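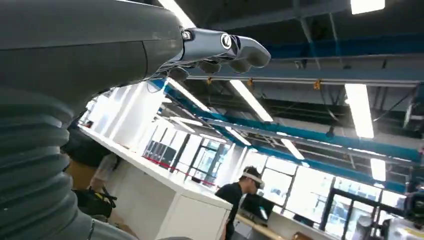 Uriel Medrano asked that the October minutes be corrected before anything else. The Drirkano lot produced 206 cords last season, he said, and the minutes had it at 260. Corrected and approved.

## Wood supply

- Ibarra lot: landing is too soft for the log truck. Hauling is on hold until the ground firms up.
- Drirkano lot: oak and maple are down and limbed. Ash will be cut next.
- Split wood on hand at the Nerness yard is 60 cords, all under the shed roof. Green wood stays on the north side and is to be tagged by month.
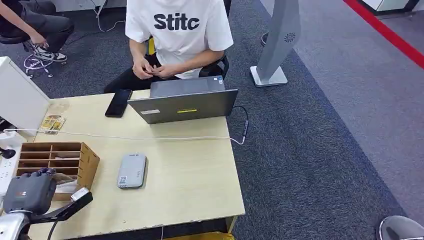 ## Price and delivery

Seasoned hardwood will go to $380 a cord, delivered. Green wood stays where it is. Orders already on the book keep the old price. Motion carried, one opposed.

Delivery outside the usual towns will cost $40 extra. Drivers have been dumping loads on lawns when the driveway is blocked, and two customers complained about ruts. From now on the driver calls first. 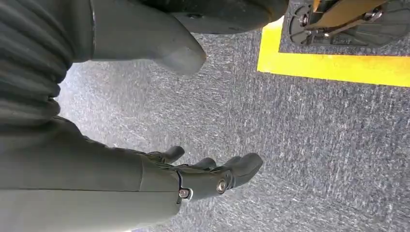

Stacking was also discussed. We get asked for it every fall and have never set a rate. Medrano will ask Rutilik what they charge and bring a figure to the next meeting.

## Equipment

The splitter is leaking at the lower hose fitting. Replace both hoses while it is apart. The conveyor belt can go another season if the tracking is adjusted. Chain order approved.

## Next meeting

Tuesday, 6:30 p.m. Bring open delivery slips.
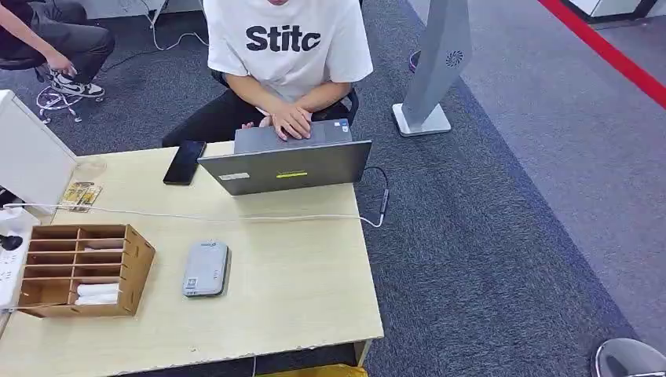 *At the desk with the laptop, Stitc shirt.*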